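Vimthorpe Cell Guide
Section 3: Working Rules for Shared Tabletop Cells

Read this section before you power the arm. Most of it is plain good practice, and some of it is here to correct advice that gets copied from one lab manual to the next without being checked.

3.1 Before start-up

1. Find the stop button and press it. Confirm that the arm refuses to move. A stop button that was tested last May has not been tested.
2. Clear the table of anything the task does not call for. Papers may stay if the task sheet lists them.
3. Check that every bin is where the task sheet puts it. Do not rely on the arm to "find" a bin that has been bumped.
4. Tug each cable along the arm by hand. Loops that can reach the gripper must be tied back.
5. Set the speed limit to 3 on the pendant. The default is higher, and the vendor's word "collaborative" is not a reason to leave it there.

NOTE: A collaborative label describes the arm. It says nothing about the tool on the end of it, or about what the tool is holding. Assess the whole cell, including the load.
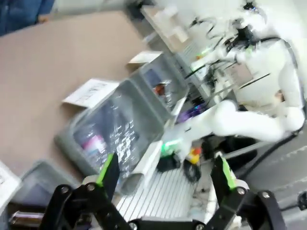 Yuxi Yu

3.2 During a run

Bins and trays on a tabletop bring the fingers close to a lot of loose items at once. Clear plastic bags are the worst of these. They fold, they cling to the pads, and the grip reading may look fine while the bag is sliding out.

1. Keep hands outside the marked reach whenever the drives are live. Paused counts as live.
2. Stand where you can see both the gripper and the person at the pendant. If you can't see both, say so and stop the run.
3. If an item drops, let the motion finish, stop the arm, then pick it up. Do not reach in between cycles, however slow they look.
4. If the wrist view blurs during fast moves, do not use it to judge clearance. Look at the table.
5. Log every stop, including the ones you think were silly. Use form 858.

CAUTION: Green lights on this equipment show that power and signal are present. They do not show that it is safe to approach. Several older guides, including our own Odden edition, said otherwise and should be thrown out.

3.3 After a run

1. Send the arm to its rest position and cut drive power.
2. Open the fingers fully before you clean the pads. Check the linkage bolts for play — by hand, with the drives off.
3. Empty the bins and return items to the shelf.
4. Sign the sheet with the time of day and your own name. Team signatures are not accepted.

3.4 On checklists

A full checklist proves that someone had a pen. Ximeng Fan went through the Mornumberg logs and found pages ticked in advance, so supervisors must now watch one start-up per shift from beginning to end. If a step here does not fit your cell, write to us and have it changed. Skipping it quietly is a breach of the site rules.

For fault code 931, go to Section 4.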